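Search tickets
Enter keyword or ticket no.

Ticket 553: Left gripper drops out during two-arm handover
Status: Closed
Cell: Kudo
Opened by: Riku Ikeda, Jan 26, 2024

Left gripper loses holding current partway through the cleaver handover on the kitchen task. The arm itself stays up and holds position. Controller logs "grip overload, channel 2" and the task stops. Right arm reports no fault.

First seen after the Viteo controller update. The same handover script ran without this fault in October.

Checked so far:
- Reseated the gripper connector at the wrist. No change.
- Swapped the left and right gripper cables. Fault stayed on the left.
- Ran the left gripper alone, open and close, 400 cycles. No fault.
- Ran the handover with the toy cleaver. Fault on run 11.

It only shows up when both grippers have the cleaver at the same time.

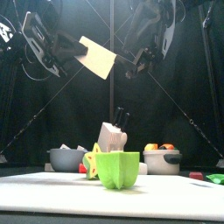

Both grippers on the cleaver over the knife block, left on the blade side, right on the handle.

Reply from Matov support:
Please compare the grip force limits for both arms. The update can reset one side to the default if the profile was saved under the old name.

Update, R. Ikeda:
Confirmed. Left was back on the default limit, right still had our saved value. With the two set differently the left closes harder once the right takes hold, and it trips. Copied the right profile to the left, restarted the controller and ran the handover 400 times. No trips.

Keep hands out of the cell after a trip. The left fingers can let go without warning when the current drops, and the e-stop has to be pressed before anyone reaches in. Added to the Kudo startup sheet.

Closing.

Related tickets
Right wrist cable rubbing on side panel
Viteo update: saved profiles missing
Cloron power supply, fan noise

Contact support | Back to top
© 2024 Matov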